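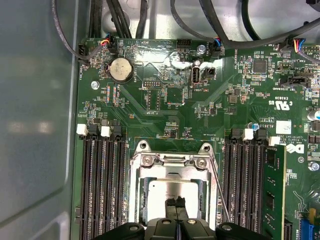 Second progress report: Bretgate Computer Reuse

Period covered: start of the grant to the end of September

1. Summary

The grant pays for used desktop computers to be checked, cleared of data and passed to households in Bretgate and Biditcombe that do not have one. By the end of September we had taken in 375 machines and placed 206. The target for the full grant is 2,000 items kept out of the waste stream, counting monitors, keyboards and mice as well as computers. We stand at 1,880 and expect to pass the target before the next report.

2. Intake

Most of the computers came from office clear-outs. Wirex sent two large loads in the spring and has offered a third. The rest were brought in by residents on drop-off mornings, which now run from 9 a.m. to noon. We stopped taking printers in June. They filled the shelves and almost no households asked for one.

Laptops remain scarce. Offices tend to hold on to them longer or sell them, and the ones residents bring in often have dead batteries. We have not spent the laptop parts line in the budget and would like to talk about moving it (see section 6).

3. Placements

Referrals come through the two schools, the library and the housing office. The housing office was slow to start because its form asked for proof of income and ours did not. We now use their form for everyone they send. Families wait less than three weeks in Bretgate. In Biditcombe the wait is longer, as we deliver there only twice a month.

Each household gets a computer, a monitor, a keyboard, a mouse and a printed sheet with our phone number. Most calls so far have been about passwords and internet connections. Home internet is outside the grant, but it comes up in nearly every call from Biditcombe, and some families are still using the computer offline for homework and typing only. The library there has agreed to keep a list of low-cost plans at the desk.

4. Classes

The evening class has filled both times. The daytime class has not. We moved it from 2 p.m. to 10 a.m. in May and attendance picked up a little, then fell again over the summer. We plan to try it once more in the library before deciding whether to keep it.

5. Space and storage

The Bartoš building lease was renewed on the same terms. The roof leak over the back storage area was fixed by the landlord in July — we lost a few boxes of cables and no computers. The loading door still sticks and large deliveries have to come in through the front.

Scrap pickups are now monthly. Before that, dead monitors were taking up most of one wall.

6. Changes requested

We ask to move the unspent laptop parts money to van hire, so that Biditcombe deliveries can go weekly through the winter. The total budget would not change.

We also ask to report placements by town from now on. The present form combines them, and the difference in waiting times does not show.

7. Next period

Collect the third Wirex load. Start weekly deliveries if section 6 is approved. Decide on the daytime class. Send the household survey, which was due in August and is late — the questions are written but the Spanish version still needs checking.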